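Molovano Hand Capture Kit, reviewed after 19 days of tidying up

I have spent most of May putting things on shelves and taking them off again, which my mother would say is overdue. The cause is the Molovano hand capture kit, a set of wearable and hand-held pieces for showing a robot a job without having the robot in the room. You do the chore, the kit records how your hands move, and the arm gets the lesson later.

We bought ours to replace Qudah, the remote control rig we had been using. Qudah is a fine product if you enjoy picking up a sandwich bag with the grace of a dockside crane. A good session on it gave us 14 usable demonstrations an hour. I wanted more than that, and I wanted my neck back.

Setup took 2 hours the first time, most of it spent on calibration. The manual says to turn each marker cube slowly in front of the head camera until the light goes green, and "slowly" turns out to mean the speed at which bread goes stale. After that it's quick. Strap in, wait for green, start.

Our main task is shelf work with soft packaging, the stuff every robot hates. I put one side of the kit on the right hand as a strapped unit and kept the gripper in the left.
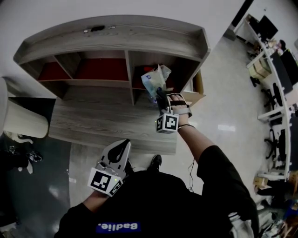 Bag in the strapped hand, gripper in the other, green lights on both cubes.

The strapped unit is the better half. You can feel the bag through your own fingertips, so you handle it like a person would, and the recordings look like it. The straps do get warm, and the cable at the wrist has caught on my sleeve 7 times – I now dress for it.

The gripper is good on boxes and sulky on anything that crumples. It does teach you some humility about what two jaws can do, and the demonstrations from it carry over to our arm with less fuss than the strapped ones.

Tracking holds up well until you reach deep into a compartment and the cube goes out of view. Then the software, Ekell, guesses. Some of its guesses have my wrist leaving through the back of the furniture. You can trim those takes by hand, on a timeline that scrolls the wrong way.

We now get more clean takes before lunch than Qudah gave us in a day. I'd buy it again, with a shorter cable and a long talk with whoever drew that timeline. Sold by Prulgate, who throw in spare straps if you ask.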